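Stokbridge Whelping Pen, Large

Item 537. Made by Sturex for medium and large breeds.

The Stokbridge is a panel pen for the last week before the litter and the first weeks after. Each side panel is 16 inches high, low enough for the dam to step over and high enough to hold puppies until they start climbing. The front panel lifts out for cleaning. Rails run along all four sides so a pup caught behind its mother has room to move.

The floor liner is sold separately. We recommend the Ahn washable liner, two per pen, so one can be in use while the other is in the laundry. Feeding pans and water bowls are not included. 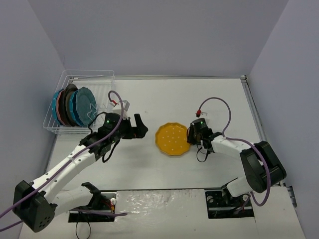

Plates upright in a white wire rack.

Specifications
Panels: powder-coated, rounded corners
Weight limit on floor tray: 300 lb
Heat lamp bracket: fits either end
Assembly: no tools

Clean with warm water and a mild soap. Do not use bleach on the rails - it dulls the coating. Pens bought before March use the older corner pin, and extension panels for those need the adapter kit.

Price: $300. Extension panel: $85. Ships flat from our Trornereck warehouse. Unused pens can be returned in the original carton. Liners cannot be returned once opened.

Page updated Jul 7, 2026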